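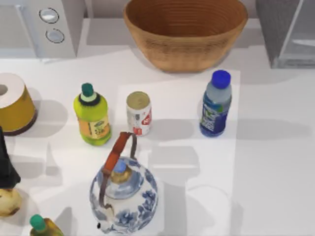 The hard water in Putalthorpe, and what I did about it

We moved from Staltstead in August, and the first thing to fail was the kettle. It didn't stop working. It grew a crust on the element inside a fortnight, and by the third week the tea had a skin on it that broke into plates when you moved the cup. At the old house I descaled twice a year and thought that was diligent.

The water company publishes hardness by postcode, in three different units. Most of the confusion I have come across on forums is down to people comparing a figure in one unit with a figure in another. Milligrams per litre of calcium carbonate is the one most test strips use. German degrees are what dishwasher manuals tend to ask for, and one German degree is 17.8 mg/l. Clarke degrees (one is 14.3 mg/l) turn up in older British leaflets. Our supply is listed at 18 German degrees, so 320 mg/l as near as matters. Anything over 300 is usually called very hard.

I bought a drop test kit and ran it on the kitchen cold tap, the bathroom cold tap and the outside tap. All three agreed with the published figure to within a drop. The bathroom tap was the one I was unsure of, as many houses of this age feed the bathroom from a tank in the loft, but ours had evidently been changed to mains at some point.

The dishwasher was the easy part. It has a built-in softener which needs salt and a setting, and the previous owners had left it on the factory setting. I put it up to the level the manual gives for our hardness, filled the salt, and the white film on the glasses went after four or five washes. The glasses that stayed cloudy were etched, and no setting will fix those. If you want to know which sort you have, leave one in vinegar for half an hour. Scale dissolves, etching stays.

For the kettle I use citric acid. Two tablespoons in a litre of cold water, bring it up to warm, switch off, leave it 20 minutes, rinse twice, boil once and throw that away. Don't boil the acid solution. Calcium citrate is much less soluble in hot water than in cold and you can end up with a white deposit that is harder to shift than the scale was. I did this once in Staltstead and spent an evening with a wooden spoon handle trying to get it off. Vinegar works too but the smell stays in the lid.

The shower was a Henano mixer left by the previous owners, and its thermostatic cartridge had seized between warm and slightly less warm. I isolated the supply, took off the handle and the shroud, and soaked the cartridge overnight in the same citric solution. It came back to perhaps two thirds of its travel. I ordered a new one. While it was out I cleaned the inlet filters, which are small mesh discs behind the wall plates – easy to miss, and half blocked with grit and scale.

Then there was the question of a whole-house softener. I priced a twin-cylinder, non-electric one and a single-cylinder one with a meter. Both work by ion exchange: calcium and magnesium go onto the resin, sodium comes off, and the resin is flushed with brine when it is used up. A metered one regenerates after a set volume. For our use and hardness, the smaller resin bed would have regenerated every 3,000 litres, and the valve noise at night was the main complaint in the reviews I read. The twin is quieter but dearer, and takes block salt, which is heavier to store.

You keep one unsoftened tap for drinking. The rise in sodium is modest for most adults, though it matters for baby formula and for anyone on a low-salt diet. At our hardness softening adds 147 mg of sodium per litre, worked from 46 mg for every 100 mg/l of hardness removed. The limit for drinking water in this country is 200, so we would be under it, but the hard tap costs little if the pipework is being cut anyway.

In the end I haven't bought either. The stop tap is behind the larder and there is 43 cm between it and the first branch. The bypass needs three valves in that run, plus a check valve – possible, but I'd want the larder floor up first and that is a job for spring. The outside tap also comes off before the branch, which is a point in favour of the layout, as softened water is no use on the garden.

For the time being I descale the kettle every second Sunday, wipe the shower screen down after use, and have the boiler limited to 55 degrees on the hot water side, scale forming faster the hotter you run it. I've also ordered a Kaewmanee inline filter for the washing machine. It is a polyphosphate dosing type, so it won't soften anything, but it should keep the scale from sticking to the heater. The cartridge is rated for six months and I'll test the water either side of it when it's fitted, although a hardness test ought to read the same on both.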